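Seeing a lot of "two arms at home, chores solved by May" posts. I have two arms bolted to a rail at the Stanville shared shop and I'd like to lower expectations a bit.

The job is dull on purpose. Small tiles, one shallow pink tray, get them into rows. A bored kid could do it while watching TV. I have put 529 tries into it so far.

Blocks on their narrow edges are where my confidence goes to die. Flat ones, fine. Packed tight and standing up, one clumsy finger can shove the whole row.

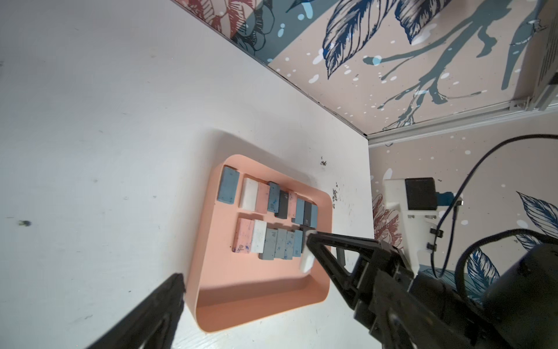 Why not just use one arm?
Because one arm pushes the tray away as often as it places a tile. The second is there to hold things steady, and it doubles the wiring and the number of ways to crash.

Ourania Nikolaidis asked me if the software "understands" rows. I said it understands joint angles, and on a good night it repeats them. She was hoping for more. So was I.

Haken (what I call the left arm) drifts. Arik (the right one) overshoots. I re-zero both before every session – skip it once and you'll spend until 11 pm blaming the code.

Scattering the tiles across the table is the real test. Every demo video I've seen starts with them lined up nicely.
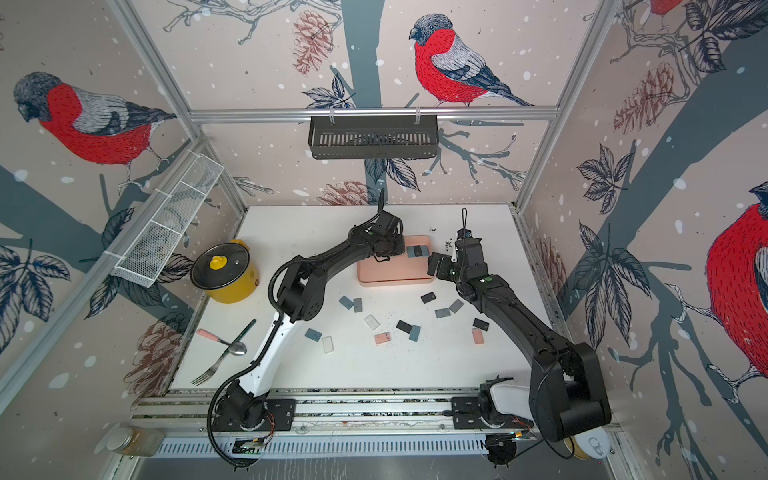 How much does a setup like this cost to keep running?
Mine eats nearly 200 dollars a month in small parts, mostly cables and gripper pads. Electricity hardly shows up next to that.

People keep telling me more data will fix it. Maybe. I've heard that about every problem since I started, and the guy from Pennington who said it loudest has since sold his arms.

I'm still going, for what it's worth. I'd just like to see failure counts posted next to the highlight clips. Mine go up with the next batch.

Gray blocks on the tray, one pink one still to go.

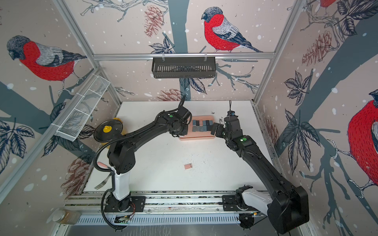

Two arms, one tray, bullfinches watching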